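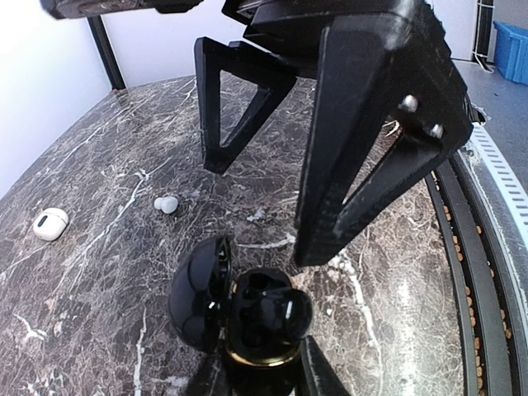

Gripper Cell Inspection Checklist, with Comments
Site: Clulton
Cell: Dzene 3
Reason for inspection: unplanned finger closure during earbud case handling
Period: February
Status codes: P = pass, F = fail, C = pass with comment, N = not inspected

1. Summary of the fault

The gripper closed without a command while the arm was holding position over the table. Nothing was between the fingers. The arm did not move. The operator pressed the stop button and the gripper stayed closed until power was removed. The controller log shows a position error on the finger drive, followed by a recovery move that the task program had not asked for. Cycle counter at the time of the stop: 1,554.

No injury. No damage to the product on the table. The cell was locked out at 10:40 and remained so until section 2 was complete.

2. Isolation and access

2.1 Main power off and locked - P
2.2 Stored energy in gripper drive discharged - P
2.3 Arm supported before brake check - P
2.4 Stop button cuts motion power to arm - P
2.5 Stop button cuts motion power to gripper - F
Comment: The button removes the enable signal, and the gripper controller treats this as a pause. Supply voltage stays on the finger drive. This was not known to operators. The Stosano wiring sheet shows a relay in this position. No relay is fitted.
2.6 Hands-in-cell rule posted at the access side - C
Comment: Posted, but the text covers arm motion only. Add finger motion.

3. Gripper, mechanical

3.1 Fingers free of cracks, both sides - P
3.2 Finger tips meet without offset - C
Comment: Slight offset, inside the limit. Recheck at 3,000 cycles.
3.3 Finger fasteners present - P
3.4 Finger fasteners at marked torque - F
Comment: One screw on the right finger turned before reaching torque. Removed, cleaned, refitted with thread compound, and marked. Not considered the cause of the closure, but play in the finger can add to the position error.
3.5 Open finger sections clear of trapped parts - P
Comment: Silicone earbud tips are soft enough to lodge in the struts. Check at each product change - a flashlight from below is the quickest way.
3.6 Housing secure, no rubbing on the arm - P

4. Gripper, electrical and control

4.1 Connector seated and latched - C
Comment: Latched, but the latch can close with the plug not fully home. Pulled and reseated.
4.2 Cable continuity through full wrist rotation - F
Comment: Intermittent loss on the position feedback line near the end of wrist travel. Repeated three times with the same result. This is the most likely source of the position error. Cable replaced.
4.3 Force limit set as per task sheet - F
Comment: Task sheet calls for 3 newtons on charging cases. The controller was at its default, 70 newtons. The default loads after every power cycle unless the Forska profile is called at startup, and the startup script did not call it.
4.4 Automatic recovery move disabled - F
Comment: Was enabled. Now disabled. A position error must stop the drive and wait for an operator reset.
4.5 Fault log readable and time correct - P

5. Table and work area

5.1 Surface clean and free of loose debris - C
Comment: Wipe before each run. Small white specks are hard to tell from the veining in the marble, so check by touch with the cell locked out.
5.2 Curved track beside the table clear - P
5.3 Product stable before approach - C
Comment: An open lid changes both the height and the balance of a charging case. The approach height in the program was taught on a closed case. Reteach with the lid open and keep the higher value for both.
5.4 Loose earbud tips kept away from the pick point - C
Comment: Not covered in the task sheet. Add.
5.5 Lighting adequate for operator view of finger tips - P
Comment: Black fingers over a dark table are difficult to judge for height. Operators should not lean in to check clearance while the drive is live.
5.6 Floor and walkway by the cell clear - N

6. Actions before return to service

6.1 Fit motion power relay to the gripper supply. Open.
6.2 Repeat 2.5 with the relay fitted, fingers open and then closed. Open.
6.3 Add the Forska profile call to the startup script. Done, tested over two power cycles.
6.4 Reteach approach height. Open.
6.5 Revise posted rule and task sheet (2.6, 5.4). Open.
6.6 Check wrist cables on the other Dzene cells for the same fault. Open.

Restriction: the cell may be powered for testing with the access side closed. No hand loading of product until 6.1 and 6.2 are signed off. Item 5.6 to be inspected at the same visit.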